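Holder Plates and Clip Tabs: Your Questions

I make small plastic holders for circuit boards under the name Gesix, mostly out of my spare room, and the same handful of questions keeps landing in my inbox. I last went through these answers on June 24, 2025.

What is a holder plate for, anyway?

It keeps a bare board upright and still while you work on it or plug things into it. I got tired of boards sliding around my bench (and of solder blobs on the underside scratching everything), so I drew up the first one, the Tenby, and I've been fiddling with the design ever since!

Should the board stand up or lie flat?

I like mine standing. You get to both faces, and it takes up hardly any room. Lying flat is fine if you're poking at it with a probe for hours, and the Juramau plate is lower and wider for exactly that.
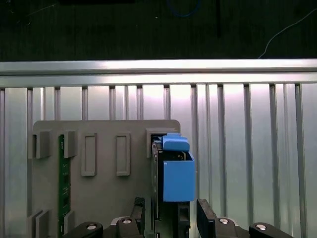 Whichever way you go, slide the board in from the open end and let the tabs take it by the edges. Don't push on the components. If it won't go in with light thumb pressure, stop and run a small file along the slot, two passes at most, then try again.

My board wobbles. Did I get a bad one?

Probably not. Thin boards do rattle a bit. A strip of paper tape down one edge usually cures it, and if it doesn't, write to me and I'll send a tighter clip tab for free.

Can I print one myself?

Sure, the Tenby file is free to download. It takes me around 34 minutes on my own printer with the draft settings, but yours may be a lot slower. Print it face up. I tried it on its side once and the tabs snapped off in my hand, so please learn from my sad little pile of plastic.

Why is everything gray?

I bought a lot of gray filament! Other colors are coming in July, starting with a blue.

Do you ship outside the country?

Yes, but only the finished plates, and the postage can cost more than the plate does. If you're near Medeiros you can pick up your order and skip the postage altogether. Just email me first so I'm home.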